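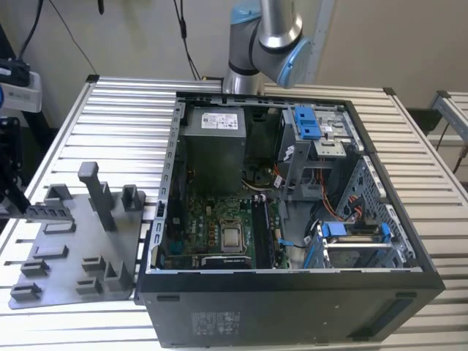

Mar 9, 2018

I finished putting the family files in order this week. It took me since December, only in the evenings. Some of you asked how I did it, so I will write it here in pieces. It is long, please mute me if you are not interested.

First the situation. In our home we had files in too many places. An old desktop, my laptop, the laptop before it, a box of discs, memory cards in a drawer with batteries. Every few years somebody copied everything to the new place "for safety" and continued.

So we had the same beach vacation in five folders. One was called Photos, one Photos new, one Photos new REAL. I am the author of that last one.

The reason I started is a small one. My aunt asked for a picture of my grandmother in her garden, for a frame. I knew we had it. I remembered even the color of the apron. I looked for it two evenings and sent my aunt a different picture.

She was polite about the different picture.

My first mistake was to begin by deleting. I opened the biggest folder and started to choose: good, bad, blurry. After one hour I was still in the same birthday party and I was already tired of my cousins.

So rule one, if you want to do this too: in the beginning delete nothing. Only collect. You make one empty place, and everything comes there, also the ugly things.

My empty place was an external drive from Hamix. I bought the 2 terabyte one. It is more than we need, but the smaller one had almost the same price and I did not want to do this again in three years.

For every old source I made one folder with a simple name: where it came from and the year I believed it was used. "Kitchen laptop 2011." "Blue card." "Dad discs." Not beautiful, but later I was very thankful for these names.

The discs were the worst part. I had to borrow a disc reader from a neighbor, my laptop has none. Some discs opened at once. Some made a noise like a coffee mill, then the computer said please insert a disc.

For the difficult ones: clean with a soft dry cloth, from the center to the outside, in straight lines. Try a second reader if you can find one. I took the remaining ones to the library in Hesside, where they have an older computer in the reading room, and several opened there without any problem. I cannot explain it.

Four discs I lost completely. They had a paper label glued on them. I read later that glue is not good for discs. If you have this kind, maybe start with them.

From the old desktop I copied the hard drive with a cable adapter. One end goes on the drive, the other goes in the USB port. I was afraid of this step for weeks and it was the easiest of all. Twenty minutes of work and then waiting. 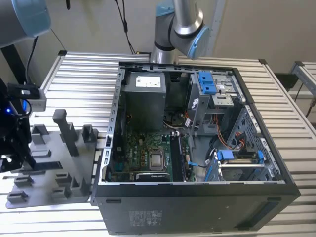
A word about the waiting. Copying a big folder takes hours. Please turn off the sleep setting of your laptop before you go to bed. I woke up very happy one morning and saw that it stopped at nine percent.

Next comes the sorting. I tried first to sort by people. It does not work for a family, everybody is in everybody's pictures. Then by event. Also no, half of our life is not an event. It is a dog on a sofa.

In the end I used only year and month. Inside the month, if there was something special, one more folder. 2006, then 07, then "Wedding at the lake." All the rest stays loose in the month. It is boring and I can find things.

The dates are a trap. A camera with an empty battery forgets which day it is. We have 386 pictures that say they are from January 1, 2000. There is a grown man in them who was a child in 2000.

For those I looked for help inside the picture. A school bag, a haircut, the old curtains. My mother is excellent in curtains. She can tell you the year and also what she paid and why the store was dishonest.

This is my best advice in the whole thread: ask the older people now. Bring the laptop, make tea, show twenty pictures and no more. After twenty my mother begins to tell stories about people who are not in the picture. These stories are good too, but you will not finish.

I wrote the answers in a plain text file in the same folder. Who, where, what she said. No special program. A text file I could open twenty years ago and I hope I can open it in twenty years.

For duplicates I used a program called Amini. It puts two same files next to each other and you click which one stays. The free version was enough for me.

Be careful with the button that says "choose for me." It keeps the file with the shorter name. For us it kept small copies that we sent once by email and wanted to throw out the large originals. I noticed it in time only by luck, and I restored everything from the trash.

So now I always compare the file size. Same picture, bigger file: the bigger one stays. If the sizes are the same, I keep the one with the older date.

What about the bad pictures? After everything was in one place, I allowed myself to delete a little. Pictures of the floor. The inside of a pocket. The 14th attempt at the same cake.

But I kept more than I expected. In one blurry picture you see nothing of my uncle, only his elbow, but behind him is the old kitchen with the yellow clock. We have no other picture of the clock. The elbow stays.

Letters and papers are a different story. Many were saved by a writing program from the nineties, and my laptop did not recognize them. I found out that a free office program can open most of them. The letters come out with strange signs in place of our accents, but you can read them.

Among them was a complaint my father wrote to the water company. Three pages. Very formal, very angry. I read it aloud at dinner and he corrected my pronunciation.

Also his list of phone numbers from the time before we all had cell phones. Half of the people have moved or died. I was not sure if such a thing belongs in a family archive. My father was sure.

Now the backup, the part where people become strict with each other. I will say only what I do. One copy is on the Hamix drive in my closet. One copy is on a second drive at my sister's apartment. When I visit her, we exchange the drives.

I have no online copy of everything. Our internet at home is slow, and I calculated that the first upload would need 80 days. I put online only the folder with the most important pictures and the text files. That took one weekend.

If your internet is better, please do it properly, do not take me as a model.

On each drive I glued a small paper: what it is, the date of the last copy, my phone number. (Glue is fine here, it is the outside of a box.) My sister wrote on hers "NOT FOR MOVIES" because her husband was looking for a drive for movies.

Then printing. I did not want that everything stays in a closet. I chose one picture for each year and had them printed at Cikari, the little copy shop near the train station. They asked matte or glossy. I took matte, you can touch it with fingers and it forgives you.

Choosing one per year was harder than all the technical things. My husband and I disagreed about 2009 for a week. He wanted the one where I sleep on a train with my mouth open. We printed two for 2009.

The small album has 440 grams, I put it on the kitchen scale because I mailed it to my aunt and needed to know the postage. All those evenings, and it is lighter than a bag of flour.

And yes, I found my grandmother in the garden. She was in "Blue card," in the pictures without a correct date. The apron is green. I would have sworn it was red.

My aunt says it was red, and the camera was bad. My mother says green. They are discussing it now by telephone and I stay out of it.

Some answers, because I already received questions.

How much time per evening? One hour, sometimes less. I stopped when I began to click without looking. I made most of my mistakes after ten o'clock.

Do I scan the paper photos too? Not yet. They are in shoe boxes under the bed. I bought new boxes without acid in the cardboard, and for this year that is all I will do for them.

What about videos? I put them in the same months as the pictures. Some old ones play only with sound, or only with picture. I left them as they are, with a note in the text file. Maybe somebody younger in the family will have patience.

Did I throw out the old discs? No. They are in a bag in the basement. My husband asks me about the bag regularly.

If someone knows a good way to repair the strange signs in the old letters, all at once and not one by one, please write to me. I have tried changing the encoding when I open the file. It helps for some, and in others it makes new strange signs.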